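4. Simulated Workspace for the Shared-Workshop Build

4.1. Purpose and scope

The Vurnico platform was assembled in the shared workshop at Nasberg, where bench time is booked by the hour and power to the machine bay is shut off at 9 p.m. Under these conditions the physical robot could be run only for short periods, and most of those periods were taken up by wiring and by adjustment of the shoulder mounts. A simulated copy of the robot was therefore prepared before the second arm was fitted, so that reach, gripper clearance and camera placement could be studied without a booking. This section describes that copy and the rooms in which it was placed.

The simulated robot has the same general layout as the build: a wheeled body with a flat upper panel, two arms mounted on either side of it, and a two-fingered parallel gripper at the end of each arm. Link lengths were measured on the assembled arms with a steel rule and entered by hand. Joint limits were set slightly inside the mechanical stops. The cable bundle that runs along the outside of each real arm was left out of the model, and its effect on wrist rotation is discussed in Section 6.

4.2. Room models

Rooms were generated with Skevlow, which fills a floor plan with furniture and assigns surface materials to the walls, floor and ceiling. No attempt was made to copy the Nasberg workshop. The workshop has a single bench height, and early trials showed that arm poses tuned to it did not carry over to household furniture. Domestic rooms were used instead, with dressers, side tables and shelves placed near walls and in corners, where the robot has the least freedom to move its base.

The room discussed here has dark square tiles on its walls, a plank floor and a large window divided into small panes. A reddish-brown wooden dresser stands near a corner with a table lamp on top of it. The lamp was the target object for the right arm. Figure 3 shows the right gripper close to the white base of the lamp, with the left arm raised in front of the window. 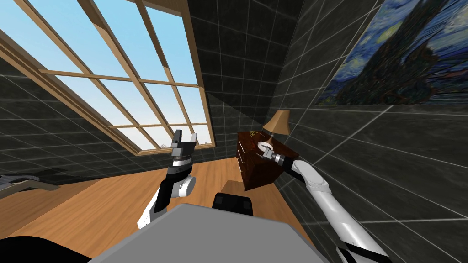
Base placement was fixed at the start of each episode and was not changed during the reach. The planner was given the position of the target and the outline of nearby furniture, but no information on surface finish. Arm commands were issued at 60 Hz, matching the rate of the controller on the physical robot. An episode was stopped when a contact force limit was passed, when the target left its supporting surface without being held, or when the time allowance ran out.

A total of 3000 episodes were run across all rooms. Of these, 1367 met the criteria for a completed grasp and were kept for the pose library. Failures were sorted by hand into planning faults, contact faults and perception faults. The last group was the largest in rooms with dark walls, and the reasons for this were examined further with the wrist cameras.

4.3. Wrist camera views

Each arm carries a camera behind the gripper, looking along the fingers. The camera bracket was printed at the workshop and went through several revisions, mainly to keep the finger tips within view over the full opening of the jaws. The same offset was used in the simulation. When the wrist is turned upward, the view contains little besides the gripper and the upper parts of the room, and large plain or evenly tiled surfaces offer few features by which position can be judged. Such views were kept in the test set because they also occur on the real robot during transfer between poses. In the case shown in Figure 4, the grid of the tiles supplies most of the usable lines, and the brown wall supplies very few.

Figure 4. Simulated view over an open, empty gripper, directed toward a corner formed by a tiled wall, a brown wall and a tiled ceiling. Part of a framed reproduction of The Starry Night appears at lower left.
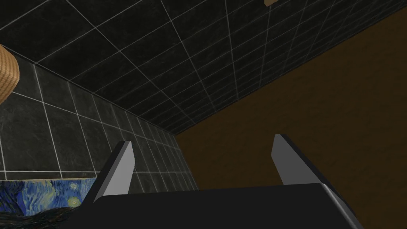

4.4. Transfer to the physical build

The pose library was moved to the Vurnico controller through the Nair interface board, with 646 poses selected for the first bench trials. Poses that brought the elbow behind the rear edge of the body were excluded, as the real battery housing takes up that space. Each remaining pose was first run at reduced speed with the gripper empty. Corrections to the shoulder offset were then entered in the model, and the affected poses were computed again before any object was placed on the bench.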